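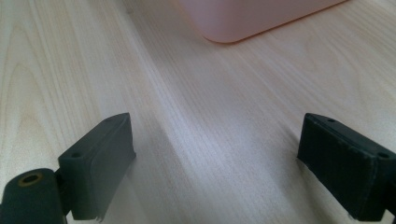

Fig. 1. Jaws open, view from the gripper camera. Note the ragged lower edge of the left pad.

Kevovex hand-held grippers: pad care
Handout 7, Rashti lab course

Check both pads at the start of each session. Wipe the inner faces with a dry cloth, then look along the bottom edges for torn rubber. Scuffs are fine - a tear that reaches the inner face means a new pad.

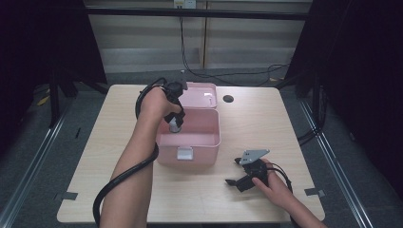
Fig. 2. Two grippers at the pink box, one holding a small white cylinder over it.

Keep the cable outside the hand and clear of the jaws. Log pad changes on sheet 466.
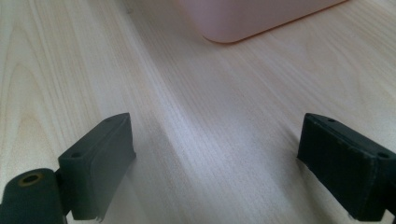 To change a pad, unplug the gripper first. Take out the screws, fit the new pad and start both screws by hand before tightening either one. Close the jaws slowly and check that the faces meet.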